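Home | Threads | Replies | Media | About

We use cookies to remember your settings. Accept | Manage

Kayode Oyelaran
August 24, 2022

1/ Wundley got its first big balance patch this morning. I've put 46 hours into the game since it came out in July, mostly as Warden, so here are my notes on what changed. Long thread.

2/ For anyone who hasn't played: Wundley is a co-op game for up to 4 people. You run a ferry up a flooded river, stop at towns, trade cargo and fight off whatever climbs aboard at night. It's made by Ots, a small studio. This is their second game after Prarnedley.

3/ The Warden's shield used to block everything from the front for as long as you held the button. Now it drains stamina with each hit. A full bar lasts for 6 hits from a regular enemy, fewer from a brute. You can't park in a doorway all night anymore.

4/ I don't mind this. On the upper deck one Warden could hold the stairs alone while everyone else sat around fixing the boiler. Last night's run with the old rules and this morning's run with the new ones felt like two different games.

5/ Stokers got the biggest boost. Throwing coal in now takes half as long, and they can carry a second item. Kumiko Shibata plays Stoker in our group and she was able to leave the engine room and help with a fight for the first time. She still complained about the heat meter. It is hard to read.

6/ Pilots lost the early warning on sandbars. You have to buy a depth pole in the second town or have someone stand at the bow and call it out. The patch notes list this under "quality of life." I would not have put it there.

7/ Cargo prices moved too. Salt is down to 29 a crate in every town I checked. Lamp oil is up. If your whole plan was salt runs to Tamero and back, that plan is done. Dried fish is probably the new safe load but I haven't made the trip enough to say for sure.

8/ Tamero itself has a new dock layout. The crane is on the north side now and you can unload without turning the ferry around. This saves a lot of time and I didn't see it in the patch notes at all.

9/ Bugs that are fixed, from what I've seen: the ladder that threw you in the river, the missing sound when the anchor drops, and the one where a guest player's bag emptied if the host quit first. Laine Butkienė lost a full set of brass tools to that last one and did not get them back.

10/ Bugs that are still there: the map opens on the wrong page if you're playing on a controller. Fog sometimes stays on after sunrise until you go below deck and come back up. Text chat covers the stamina bar, which matters more now that Wardens need to watch it.

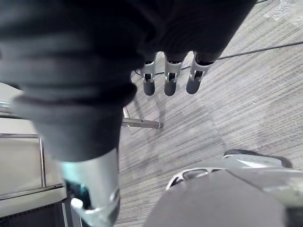

11/ Load times between towns are a little shorter on my machine. Uldis Urbonaitė is on an older laptop and says there's no difference for him. Turning off water reflections is still the best thing you can do if the game stutters near the locks.

12/ Old saves work. Ours loaded with everything in place except the bell, which had moved to the cargo hold. You can pick it up and hang it again. If you have salt stored from before the patch it sells at the new price, so there's no point in hanging on to it.

13/ Difficulty overall: night two is harder, night three is the same, and the heron fight is easier because it no longer heals when it lands on the wheelhouse. We beat it on the second try with two Stokers, a Pilot and me.

14/ Someone asked if it's worth starting now or waiting. I'd start now. The tutorial hasn't changed and it teaches the shield the old way, so ignore what it says about holding the button down.

15/ Jasmina Kovačević is keeping a list of the new prices town by town. I'll link it in a reply once she's done with the lower river. If you've been past the second lock since the patch, send her your numbers.

Show more replies

Contact | Terms | Privacy | Back to top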